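The spill still needs a person

By Severin Gruber
May 5, 2019

Makach, the food hall where I have worked for nine years, bought a floor robot in the spring. It washes 3000 square metres every night and does it well. I used to push a machine round the same route, and I don't miss it.

What I object to is the sum that came next. Management took the hours the robot saved and cut 55 of them a week from the cleaning rota. Those hours were never only for the long aisles. They covered corners, stairs and whatever got dropped at lunchtime. The robot steers round a spill and sends a message – then one of us goes down with a sponge.

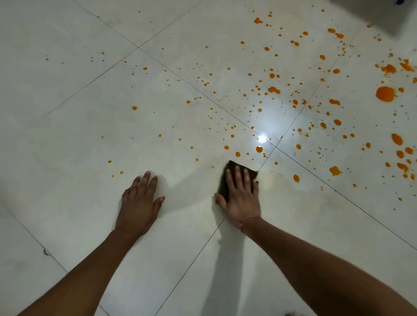 What the hours were for

My colleague Nam-gil Kang gets most of those messages now. His day used to be a route with a few interruptions. Now it is all interruptions, and a good part of it is spent on his knees. Orange drops on pale tile have to be wiped up by hand, and the thin grout lines take longer than the tile does.

I would keep the robot. I would also give back half of the hours, and pay the people on call for being on call. Makach has 275 staff and can manage that. The new rota is due at the end of May, and I have asked to see it before it is signed.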